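Research Software Engineer, Robot Simulation and Motion Planning
Lukodach Institute, Manipulation Software Group

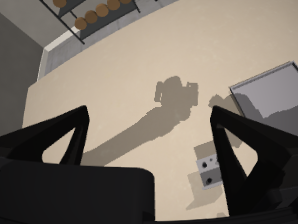 Page last changed: 7/21/20

The Lukodach Institute invites applications for a full-time position in its Manipulation Software Group. The person appointed will work on Lulero, the group's simulator for tabletop handling tasks, and on Apaza, the planning library that runs on top of it. The appointment is for 2 years and may be extended.

Lulero gives developers a rendered view from close behind the gripper fingers, with the shadow of the arm falling across the table as it would under a fixed light. Tasks are set up with small parts, such as a stepped block with round holes, and with flat trays. The perception code is trained and tested on these views before any of it is run on hardware. The current test suite holds 587 task layouts, and each planner release is run against all of them.

Duties

Maintain and extend the grasp and motion planners in Apaza, including collision checking near tray rims and table edges.
Improve the handling of shadows and partly hidden parts in the object pose estimator.
Reduce the run time of the nightly tests, which now use 512 processor cores.
Review code from students and partner groups, and keep the written guides up to date.
Work with Rarkel, the group's industrial partner, on moving controllers from simulation to its assembly cells.

Requirements

A master's degree in computer science, robotics or a related field, or equal work experience.
Strong skills in C++ and Python.
Practical knowledge of at least one of the following: trajectory optimization, contact simulation, camera-based pose estimation.
Clear written English.

Experience with build systems and automated testing is welcome – it is not required. Applicants who have worked mainly on physical robots are also encouraged to apply.

Applications

Please send a cover letter, a résumé and one code sample of the applicant's own work to the Personnel Office as a single file. The letter should state the reference number 145. Links to public code are accepted in place of the sample. Interviews are held by video and include a short discussion of the code submitted. The planned starting date is in April, although an earlier start can be arranged. Travel costs for a later visit to the laboratory are paid by the Institute.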